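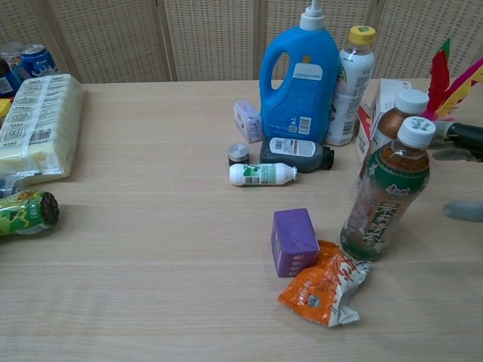
Household products, drinks and snacks on a tabletop.

Member News | Household and Storage
Jul 23, 2026
By Marites Quiambao
25 shares | 2 comments

The Floren Residents' Association has approved revised rules for the shared storage rooms in the Shakya and Plestus buildings. The rules were adopted at the May general meeting and replace the version printed in the back of the current members' handbook. Households that hold a storage space will receive a printed copy with their next statement.

Under the revised rules, each household may keep one locker and one open shelf. Items on open shelves must carry the apartment number on the side facing the aisle. Unmarked items will be moved to the holding area beside the Plestus loading door, where they may be claimed for 30 days. After that period the Association may donate or discard them.

Cleaning products may be stored in lockers if they remain in their original containers with the label in place. Paint, solvents and fuel are not permitted in either building. Food may be kept only in sealed packages – pet food and birdseed are included in this rule. Members who at present store bulk grain or flour on open shelves are asked to remove it before the new rules take effect.

The Association has set aside $900 for new shelving in the Shakya storage room. The order has been placed with Minovness, which supplied the existing lockers. During installation the room will be closed for two days, and notices will be posted at both entrances. Members need not empty their lockers, but open shelves along the north wall must be cleared.

The annual fee for a second locker remains $25. A waiting list is kept at the front office, and places are offered in the order in which requests were received. Requests made by telephone cannot be accepted.

Questions about the revised rules should be sent in writing to the front office. Members who wish to dispute the removal of an item should include the apartment number and a short statement of what was stored.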